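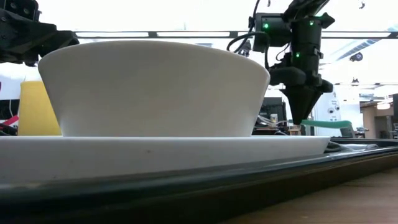

**Fengying Liao** wrote:
I would respectfully disagree with the proposal to store each bowl on its own plate. The pair is stable on a tray, but it takes up too much shelf space in the Stodton pantry.

**stodton_dining** wrote:
Thank you for the comment. The proposal concerns table service only. Under the current draft, the bowl is placed on the plate, and both are carried on a black tray. Mugs travel separately. Trays are to be set down flat before any item is removed.

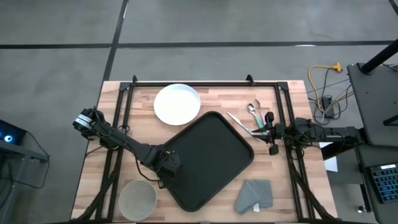
Utensils are also to be kept off the tray until the bowl has been served. Staff at Congate follow the same order and have asked that we keep it. Total load per tray should not exceed 700 grams before food is added.

**vurka_b** wrote:
I must object to the 700 gram limit. Our wide bowls weigh 400 grams and the plates 500, so a single setting is already over. Either the limit or the plate has to change.

**stodton_dining** wrote:
The objection is correct. The figure was carried over from the smaller bowls and will be revised in September. 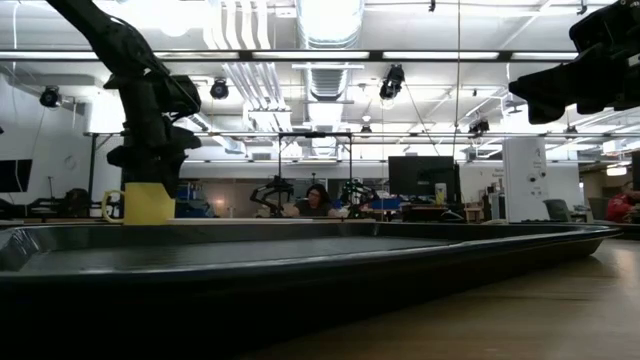 *Large tray with raised rim; yellow mug behind it.*

**Fengying Liao** wrote:
I support keeping the mug off the tray. A raised rim will stop a mug from sliding over the side, but it will not stop it from striking the plate.

**vurka_b** wrote:
We have carried mugs and plates together on these trays for 3 years without a chipped rim. I would prefer that the rule be a recommendation.

**stodton_dining** wrote:
Both views are noted. Please send any further remarks on mugs to this thread before the revised draft is posted.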